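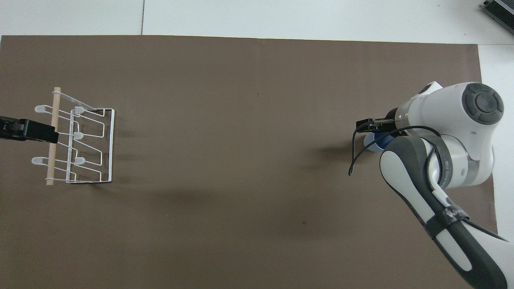 What is Trurnden toffee?

Trurnden toffee is a hard, dark butter candy flavored with roasted barley and a little sea salt, first sold in the harbor town of Trurnden and now made in several nearby places. It is broken into uneven pieces and eaten cold, often with strong coffee.

The candy is darker than most toffees and has a wonderfully deep, almost smoky taste. The color comes from the barley, which is roasted until it is nearly black, then steeped in hot cream and strained out before the sugar goes in. A good piece snaps cleanly and then melts slowly, with the salt showing up late.

Origins

The toffee began as a way to use up barley left over from the town's breweries. Households made it in February, when the brewing season wound down and butter was cheap, and most families kept the recipe to themselves. The oldest surviving written version is a single page in a household book from the neighboring village of Zullholm. It gives no cooking time and says only to boil the pot "until the spoon complains," a line still printed on wrappers today.

Commercial production started with the Demchenko shop on the harbor street. The shop sold bread first and candy second, but the toffee soon had its own counter, and sailors bought it by the tin. The Demchenko version has more salt than the Zullholm one and is poured thinner, so it breaks into sharp, glassy shards. Fans of the two styles can argue for a whole evening, and the arguments are half the fun.

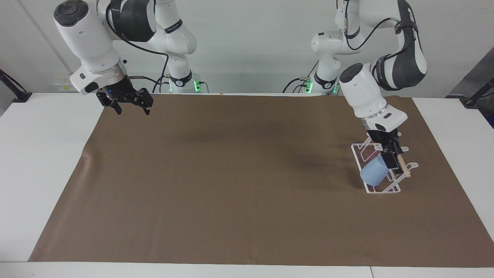
Zullholm toffee is poured thicker and scored before it sets, giving blocks that are chewed more than snapped. It also keeps a spoonful of the roasted grain in the mix, which adds a lovely crunch.

Preparation

The basic ingredients are butter, sugar, cream, roasted barley and salt. Barley is steeped for 9 hours in the Demchenko method, though some home cooks settle for four. The strained cream is added to melted butter and sugar and boiled to the hard crack stage, stirred the whole time with a flat paddle. Salt goes in at the very end - too early and it dulls the barley.

The hot toffee is poured onto a buttered stone slab and left to cool without being touched. Makers in Trurnden strike the sheet once in the center with a small hammer, and the pieces are sold exactly as they fall. Cutting it with a knife is considered bad form.

Varieties

Lolden toffee, named for the island across the bay, replaces part of the sugar with dark honey. It is softer, sticks happily to the teeth and has a strong floral smell. A coffee version appeared later and is now a favorite with visitors. Chocolate-coated pieces are also sold, usually with a thin layer of bittersweet chocolate on one side only, so that the barley still comes through.

Revival

By the time the Demchenko shop changed hands, only 3 makers were still selling the candy. Interest picked up again when pastry chef Shalini Bajpai put crushed Trurnden toffee over a sour cream tart at her restaurant. Irfan Teoh's booklet on the candies of the bay, dated 5/8/20, printed the Zullholm page in full for the first time, along with tasting notes on every style he could find. His notes on the Lolden honey toffee are a joy to read and have sent plenty of people over on the ferry.

Serving and storage

The toffee is kept in tins lined with waxed paper, away from damp air, which turns the surface cloudy and sticky. Crushed pieces are stirred into vanilla ice cream or scattered over baked apples. In Trurnden cafes a shard is laid across the top of the coffee cup - the steam softens the underside while the top stays crisp.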